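Lemport Institute of Technology
Robot Learning, Handout 4
Monday, January 8, 2018
Instructor: Vratislav Vaněk

Segmenting demonstrations of two-arm packing tasks

These notes cover the method used in the Pandum study, which will also serve as the basis for the April assignment. Students should have read the chapter on imitation learning before the session.

1. The task

The study concerns a household packing task with two arms, a computer mouse and an open cardboard box. A policy is trained on recorded demonstrations and then run without help. The difficulty lies in the cable. A rigid object can be described by its position and orientation, but a cable has no such short description, and its shape changes each time it is handled.

2. Views

Each demonstration is recorded from the wrists and from above. The wrist view keeps the fingertips in a fixed place in the image, so the policy can learn the relation between fingertip and object directly. 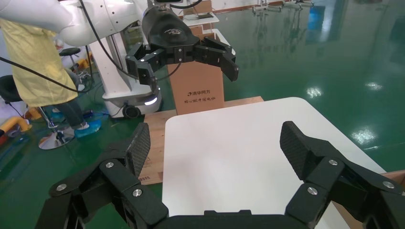 Figure 1. Wrist view with the fingers open over the table; the opposite gripper is visible beyond.

The background of a wrist view changes with every motion of the arm. In the Pandum study, policies trained on wrist views alone tended to lose the box once the arm turned away from it. Policies trained on the overhead view alone reached the box reliably but closed the fingers too early.
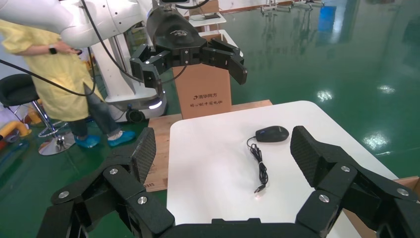
Figure 2. Wrist view with the mouse and its USB cable between the fingers.

3. Segmentation

The recordings are divided into segments by a rule based on finger opening and wrist speed. A boundary is placed where the wrist slows and the finger opening changes within the same short window. Boundaries are then checked by hand. The study used 90 demonstrations, of which 60 were kept for training.

A separate policy is not trained for each segment. The segment label is given to a single policy as an added input, and the policy also learns to predict the next label.
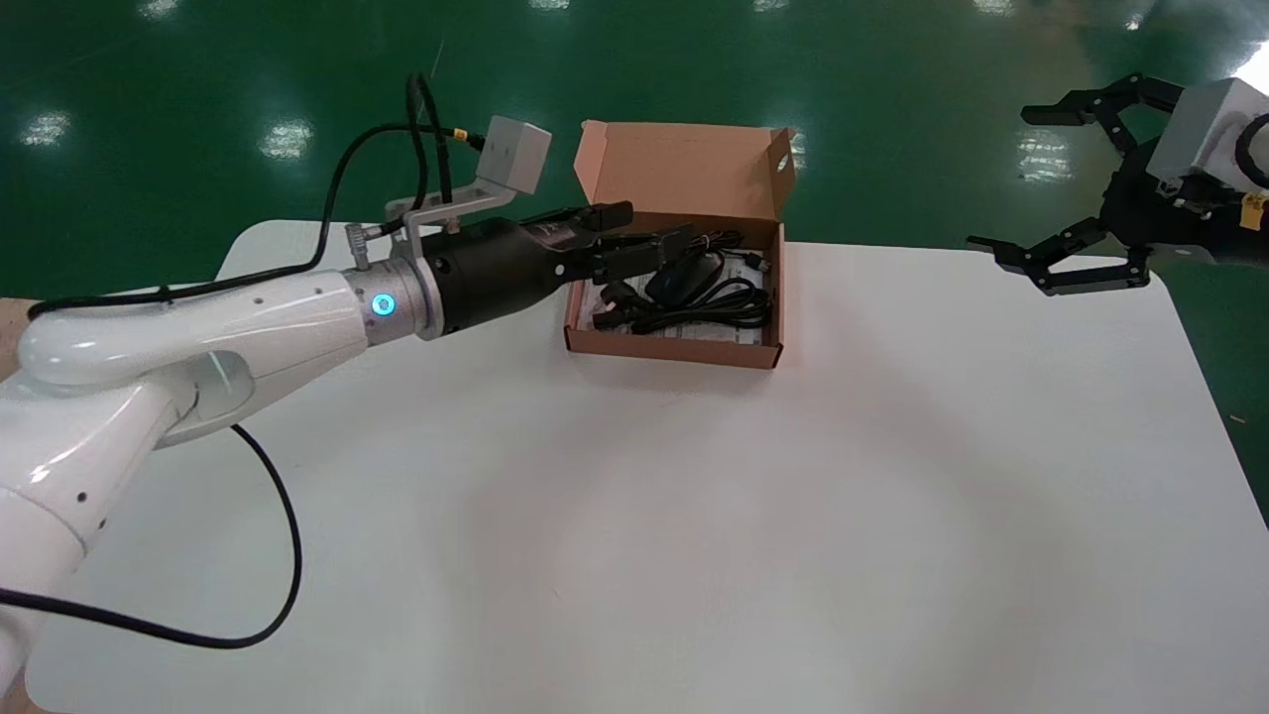

Vávra objected at the Dendstead seminar that a speed rule will place false boundaries whenever the operator hesitates, and that cable handling is full of hesitation. The objection is a fair one. The hand check removes most such boundaries, but it is slow, and it depends on the judgment of the person doing it. Students who choose this topic for the assignment should report how many boundaries they moved or deleted.

4. Result and limits

With segment labels, the policy completed almost twice as many trials as the version without them. The gain came mainly from the cable stage. Placement of the mouse changed little.
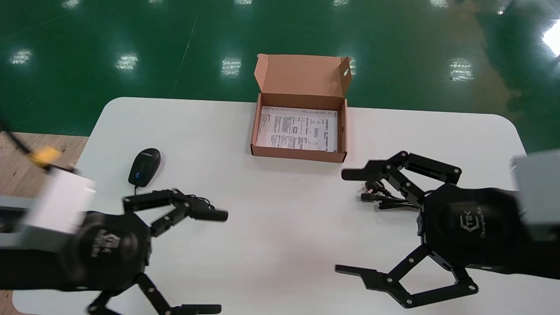

Figure 3. Overhead view of the box, the mouse and both grippers.

Two limits should be noted. All trials used one type of box, and the lid was open at the start. The labels were also produced by the same group that designed the policy.

For next session: read section 2 of the study and prepare a short written answer on whether the segment label could be learned without a hand check.

Shares: 4
Comments: 2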